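寄付とチャリティを読む 第4回 配布メモ

前回の宿題(募金メールを一通選んで、主語と数字に線を引く)は今日の最後に回収します。まだの人は休み時間にどうぞ。

1. 物資を送るということ

冬物の衣類や毛布を箱に詰めて送る活動は、参加した人の満足度がとても高い。では受け取る側はどうか。ここを調べた報告は驚くほど少ないです。

扱う事例はVarodmontの教会青年部が2月に行った「Leka便」。報告書には「2442点を届けた」とあります。しかし読んでいくと、2442は発送時の点数で、現地で配られた点数はどこにも出てきません。発送と配布を同じ動詞で書いてしまう癖は、この分野の報告書に広く見られます。疑ってください。

現地側の窓口だったBoglárka Vassの手紙(資料2)も読むこと。子ども用の靴が足りず、大人用のコートが余った、と書いています。倉庫代を誰が払ったのかは、手紙にも報告書にもない。私はここが一番気になります。

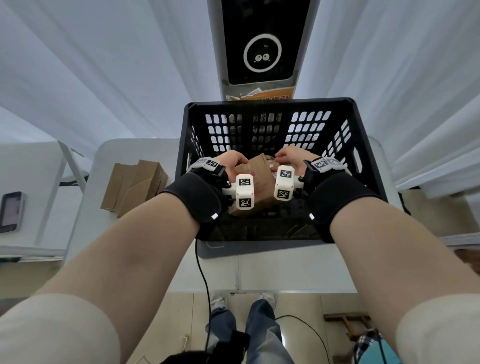
2. 「少しでも救えるなら」という論法

全員は無理でも何人かは救える、だから行動しよう。反論しにくい言い方です。反論しにくいので、検証もされにくい。

Tibor Bognárは資料3で、この論法には比較の相手が欠けていると言います。同じ金額を現地の燃料費に回したらどうなったか。Leka便の送料は一箱あたり11ユーロ、中身の古着の現地価格は4ユーロでした。この差額を「気持ち」と呼んで済ませてよいのか。

Fouzia Virkの反論(資料4)も公平に載せておきます。箱を詰めた若者がその後も寄付を続けるなら、送料は教育費だという立場です。筋は通っています。ただし、続けたかどうかの追跡調査は示されていません。私はまだ説得されていません。

3. 用語

現物寄付:金銭以外の寄付。古着、食品、文具など。
使途指定:寄付者が使い道を決めること。団体側の裁量は狭くなる。
間接費:事務、人件費、保管など。低ければ良い団体だという俗説があるが、低すぎる数字は計上漏れの可能性もある。

4. 次回まで

資料2から4を読み、次の二点について各自半ページ書いてくること。
・報告書の「届けた」を、確認できる事実だけで書き直す。
・Virkの立場を支えるには、どんなデータが何年分必要か。

感想文は受け取りません。「感動した」「考えさせられた」は点になりません。

補足:Ojārs Orgの講演録は図書室に2部しかないので、館内で読んでください。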